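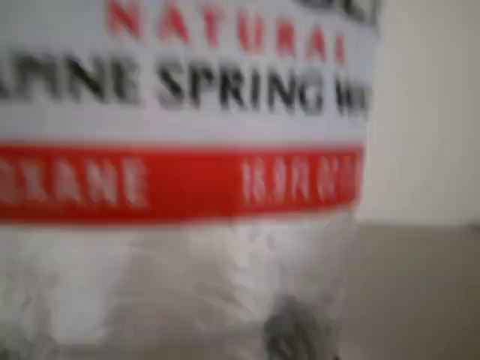

Linero puts robot arms to work in its test kitchen

Kitchen supplier Linero has handed part of the rice cooker testing at its Trilotholm site to robot arms, and the people who used to do it have been given other work.

The arms practice handling bottled water and cookers at a bench, five hours a day. Until this spring that job belonged to a team of three, who repeated the same lift and pour 389 times in a normal week.

"My wrists were sore every night," said Yaowalak Kaewkla, a tester at the site. "Now I write up the results and decide what gets run next. It's more sitting down, and I'm still getting used to that."

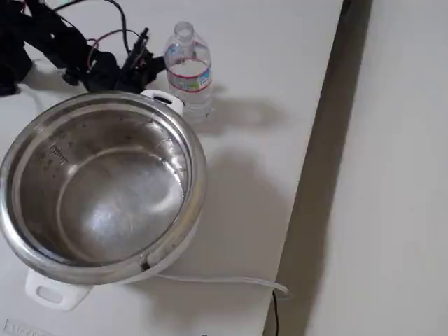

A rice cooker, a bottle of water and a robot arm at the Trilotholm bench.

No jobs have been cut, according to site manager Uthai Chantharasri, but shifts have changed. The early start is gone, and one tester now stays until 6 p.m. to reset the bench -- a change that did not please everyone.

Tassanee Phromma, who speaks for the kitchen staff, said the late shift should carry extra pay. She also wants training opened to all 18 people in the department.
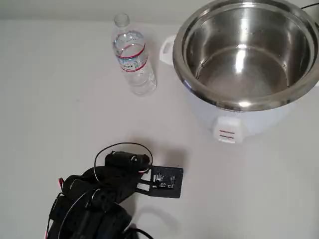
Chantharasri said he would answer both requests in May. A second bench is planned at the company's Jitum site, where staff were told of the change on 26th April. Testers there will keep their current hours until the bench is running.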